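Kamesska Wood Terms
A glossary of everyday words for timber, grain and finish

Version 2, 21st April
Maintained by Moushumi Jayawardena and Aldo Donati

What it is

Kamesska Wood Terms is a plain word list with 878 entries. Each entry gives a term used by joiners, furniture restorers or timber merchants, a short meaning in ordinary English, and any other names for the same thing. It started as the glossary at the back of the Bultudik restoration course notes and has been kept separately since the course notes went out of print.

Files

terms.csv holds the entries, one per line.
sources.csv lists the books, leaflets and interviews the terms came from.
changes.txt records what was added or corrected in each version.

Columns in terms.csv

term: the word or phrase, in lower case unless it contains a name
meaning: up to 32 words
also: other names, separated by semicolons
group: one of 5 groups (figure, defect, cut, joint, finish)
source: a number matching a line in sources.csv

Grain and figure

People mix these two up all the time and the older sources do as well. In this list, grain means the direction of the fibres. Figure means the pattern you see on the face of a board or a sheet of veneer. Cathedral, crown and flame are all filed under figure, with cathedral as the main entry and the other two in the also column.

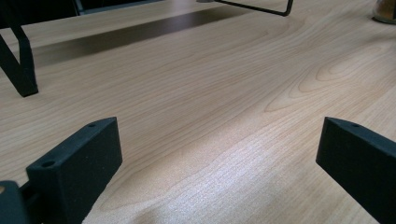

Ray fleck and silver grain are treated as one entry. Quarter-sawn is filed under cut, although several sources use it loosely for any straight pattern. Where two sources disagree, the meaning follows the Swanepoel interviews and the other reading is put in brackets.

Finish terms are the weakest part. Satin, eggshell and semi-matt overlap, and makers use them as they please. No attempt has been made to tie them to a measured level of gloss.

Known problems

Scots and Welsh terms are thin.
Some defect entries have no source number. These were copied from the course notes before sources were recorded.
"Shake" appears twice, once as a defect and once as a roofing term. The second should be removed.
The also column was last checked in March. Entries added after that have not been checked for duplicates.

Using the list

The file is UTF-8 with commas as separators. Meanings that contain a comma are in double quotes. The Wovton spreadsheet import drops the quotes, so open the file in a text editor first if the columns look wrong.

You may copy, change and print the list for any purpose, as long as you name Kamesska Wood Terms and the version number. Send corrections to Aldo Donati with the term, the proposed meaning and a source.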